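Union dues still deducted after I left
2 min read

Halima Rugemalira
I resigned from the union at Clestley in January. Payroll has taken dues twice since. Who has to stop it?

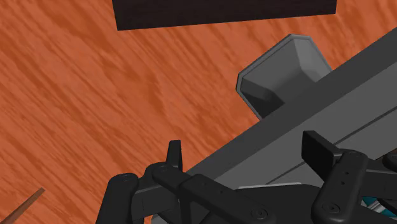 Replies

Victor Nzioka
Payroll. Send written notice and keep a copy. Ours at Sayce took up to 10 working days.

Adhiambo Langat
Check the rule book first – some branches require notice. Ask for a refund of anything taken after it ends.
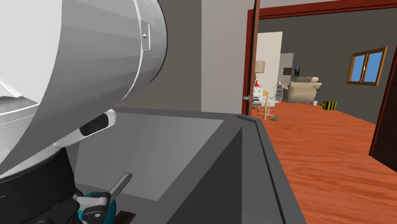

White casing and gripper, simulated view

Contact | Back to top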